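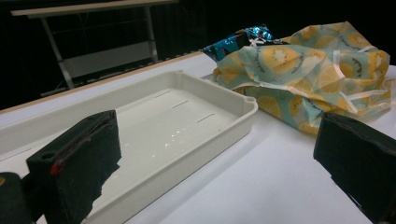 Budget season for the pick-and-pack bench and I'm having way too much fun with it. Thread on what we're buying, what we're skipping, and where the money really goes when you add automation to a small shop. 🧵

**1/** Quick background: Brotmont is a small gift packing outfit. Lots of odd little orders, nothing the same two weeks running. We want 2 arm stations going by June. I've been handed a spreadsheet and told to be sensible (ha).

**2/** First thing I learned: do not start with the arm! I spent a whole evening comparing reach and payload before Sibusiso Dlamini asked me what it was supposed to pick up. Fair. So I closed all the tabs and went and looked at the stuff we handle.

**3/** Our stuff is a mess, in a good way. Shallow plastic trays are easy: stiff, a proper rim, they sit flat. Then you get printed fabric, all folds and peaks, with a thin white ribbon or strap running through it. Then shiny foil wrappers half tucked under that. Three totally different gripping jobs on one white tabletop.

**4/** So the gripper line on the budget got bigger and the arm line got smaller. I love this trade. A modest arm with good fingers is going to do more for us than a fancy arm with the fingers it came with.

**5/** Finger coverings! Get your own line for these! I had them buried under "misc" and Sibusiso pulled them out. Dark covering on black blocks, a bit frayed or wrinkled along the rim. It's a consumable, same as tape or blades. I've put in 40 sets for the year and we'll see if I'm wrong.

**6/** Second thing I'd missed completely: lighting. White table plus glossy plastic gives you little bright specks across the middle of the tray floor. Foil is worse. I've moved money from "camera upgrade" to "lights and a matte mat" and I feel great about it. Much cheaper to try first, too.

**7/** Vendors so far. Nendance quoted the arm, controller and stand as one package, very clear paperwork, every cable listed. Memon came in lower but the stand and the install visit were extra, so by the time I'd added those back the two were close. Always ask for the delivered-and-running price.

**8/** Skitell is only in the mix for grippers, and I really enjoyed that call. They asked for a box of our actual products before they'd quote anything. I sent trays, cloth, wrappers, the lot. Still waiting on their number.

**9/** Rough shape of the plan, for anyone doing the same sums:
- arms and controllers: 49% of the total
- grippers, fingers, coverings: second biggest line
- tables, lighting, guarding
- training hours (ours, paid, on the clock)
- 5% held back for whatever I've forgotten

**10/** Someone will tell me 5% is too thin. You're probably right. I asked for more and got a look.

**11/** On training hours: please put them in. Everyone who's going to work next to these things needs time to play with them, and I mean proper time, with the order queue covered by somebody else. We've priced it per person and it's still less than one controller.

**12/** Things I've cut for now: the conveyor (we move totes by hand and it's fine), the second camera, and the fancy software tier. The software can be upgraded later without touching any hardware. I checked that twice and got it in writing.

**13/** Thing I refuse to cut: spare fingers. One full spare set per station, on the shelf, from the first day. Lead times on custom ones are long and I don't want a station sitting idle over a block that fits in my hand.

**14/** Next up is a cloth test. Trays I'm relaxed about. Bunched fabric with a ribbon in it is the one that decides which gripper we order, so everything else on the sheet waits for that.

**15/** If you've bought for soft goods, I'd love to hear what you spent on fingers in year one compared with what you'd planned. Replies open, DMs too if you'd rather not share numbers in public. I'll post the cloth results when I have them!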